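How to fold striped T-shirts and get them into a basket (without buying anything)

By Melati Krishnan

Every few months somebody sends me another folding trick. The two-second fold, the roll, the little envelope, the one where you pinch the shirt in two places and flick it like a magician. I've tried most of them and my opinion is that a shirt folded in two seconds looks like it was folded in two seconds. What follows is slower and duller. I use it for stripes and for plain colors, and it works on an ordinary table.
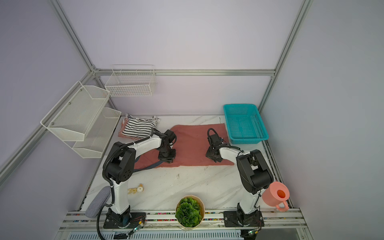
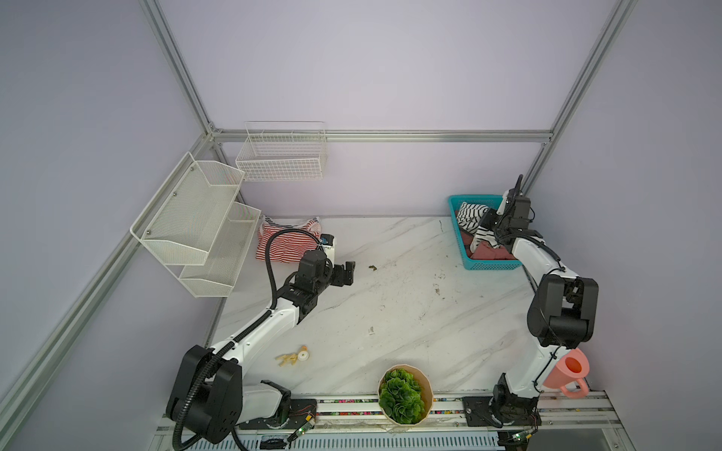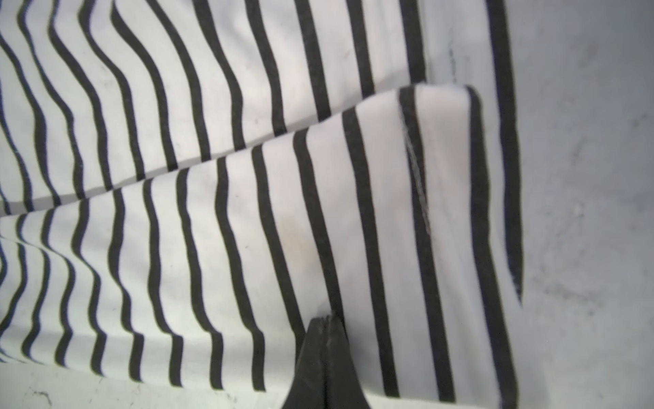 What you need

A flat surface bigger than the shirt with its sleeves out. One open basket, rectangular if you have the choice. Your hands.

You do not need a folding board. I bought a Flellell board in August and used it for a whole month to be fair to it. It makes every shirt the same width, fine, but it slides around on a smooth table and you still have to flatten the shirt first, and the flattening was always the part that took the time. It's now under a stack of baking trays.

Before you start

Empty the basket all the way. If there are already two or three things bunched up in the bottom, take them out and put them on the table with the rest. I know it feels like going backward. Dropping folded shirts on top of a heap gives you a heap with a nice lid.

Then sort by thickness. Most guides tell you to sort by color, and I have never understood what for, unless you are planning to photograph your drawer. Thin knits fold differently from sweatshirts. Put the thin ones in one pile and the thick ones in another and leave it there.

Step 1. Lay it face down and find the side seams

Spread the shirt front side down, with the neck pointing away from you. Run a finger down each side seam until it sits right at the edge. A lot of cheap shirts have seams that twist toward the front after washing. If yours does that, believe the shoulders and ignore the seam. You will not win against a twisted seam.

Step 2. Flatten from the middle out

Put both palms in the center and push toward the sides, then from the center down to the hem. Don't start at one edge and chase the ripple across, it only moves.

Stripes are useful at this point. On a horizontal stripe you can see right away where the fabric is bunched, as the lines start to bend and wave. Keep smoothing until they run more or less straight. More or less is enough! Jersey stretches, and if you tug each stripe into line you'll pull the shirt out of shape and it will spring back while you're folding anyway.

Step 3. Fold in one side, then check the lines

Take one side, sleeve included, and bring it in to the middle of the back. Fold the sleeve back down on itself so it doesn't stick out past the edge you just made.

Now look at the stripes. The ones on the folded part should sit parallel to the ones underneath. If they meet at an angle, your fold is crooked, and it's much easier to fix at this stage than later. Open it up, smooth, and go again. Plain shirts don't give you this check, and I suspect plenty of people with tidy-looking plain shirts are folding them crooked and getting away with it.

Step 4. Other side the same

You should have a long strip, wider than you think it ought to be. Narrow strips look smart and fall over.

Step 5. Hem to collar, in thirds or in half

For a deep basket, fold in half and then in half again. For a shallow one, thirds. The Hartono leaflet that came with my shelves says to fold everything into 8 equal sections, and I would like to meet the person who has ever done that to a child's T-shirt.

Press down once with your palm. Don't iron it with your forearm, you'll only shift the layers.

Step 6. Into the basket

Thick things first, flat along the bottom. Then the thin ones, either flat on top or standing on edge, depending on how many you have. Standing on edge only works in a full basket. In a half-empty one they slump by the evening, whatever the videos show.

Lower each shirt in with a hand underneath. If you drop it from above or drag it over the rim you'll undo step 5.

Do I need a spray, a liner or a divider?

No, no and probably not. Lurnila fabric mist smells nice and I couldn't see any difference in the creases. Siner dividers are sturdy enough, but they assume all your clothes are the same size – mine aren't, and I doubt yours are. If you really want a divider, a piece of stiff cardboard does the job and you can cut it to fit.

How long should it take?

I've seen 3 seconds a shirt claimed, with a straight face. Going at a normal pace I take 90 seconds on a badly crumpled one, a good deal less on something that came off the line flat. Most of that is step 2. If you want to save time, shake each thing out hard before you put it on the table.

Long sleeves

Same method, except the sleeve gets folded down along the back, parallel to the side. If it's longer than the body, turn the cuff up. Leave hoodies for last and fold the hood down onto the back before you start on the sides.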